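Home | Sessions | Take Part | Pay & Travel | Contact

2021-10-08
Posted by Cauã Honorato

PEOPLE WANTED: play kitchen sorting sessions, Suvolitz building

Need 9 more adults, quickly please. Tabletop sessions, play food and small kitchen things, putting stuff where you think it belongs and telling us why. No cooking. No experience wanted, if you have set up a nursery or a preschool corner thats a plus but not a must.

What it is

Plivano is putting together a play kitchen set for preschools and we keep arguing about what goes with what. Does the ketchup live on the plate or by the food. Do cups go inside bowls. Should fruit be near the oven at all. We want to hear from people who don't work here.

You get one white table and a mixed lot of things on it. You tidy it your way, we write down the order you went in, then we mess it up and you go again with a different rule (by color, by meal, by "where would a 4 year old look"). 3 rounds, break after the second one. Tea and crackers.

The table, part way through a sort:

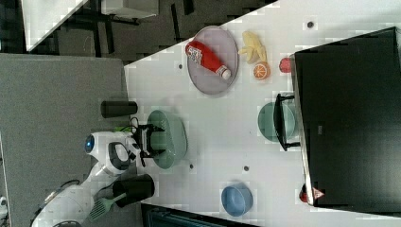
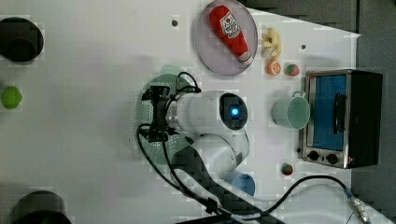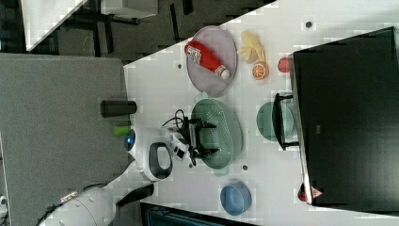
Who we want

- 18 or over
- OK standing at a table for a good part of an hour, stool if you need one, just say
- can talk while you do things. mumbling is fine
- has not done the Tirel lunchbox sessions in June, sorry, we need fresh eyes
- left handers very welcome, short on those

Parents, grandparents, babysitters, all good. Please don't bring kids along, no one to watch them and the strawberries are small.

Pay and where

$45 per session, paid same day, plus bus fare if you keep the ticket. Room 228, second floor, side entrance. Sign in at the desk and say Plivano. Lift works. Parking is bad, try behind the Bouvier store.

Sessions run morning and late afternoon. Some 90 minutes door to door, a bit less if you are a quick sorter.

How to sign up

Write to Cauã Honorato through the Contact page, put "table sort" in the subject line. Tell us

- name and a phone number
- mornings or afternoons
- which hand you use
- any allergys, for the snack

Or drop a note in the box outside room 406, I empty it every evening. You'll get a reply either way. If the list is full I'll ask if you want to go on the next one, probaby the dress-up set.

Recent posts
Tirel lunchbox sessions: thank you
Bouvier store box testers, closed
Room 228 new door code
Storage bins, which lids do you hate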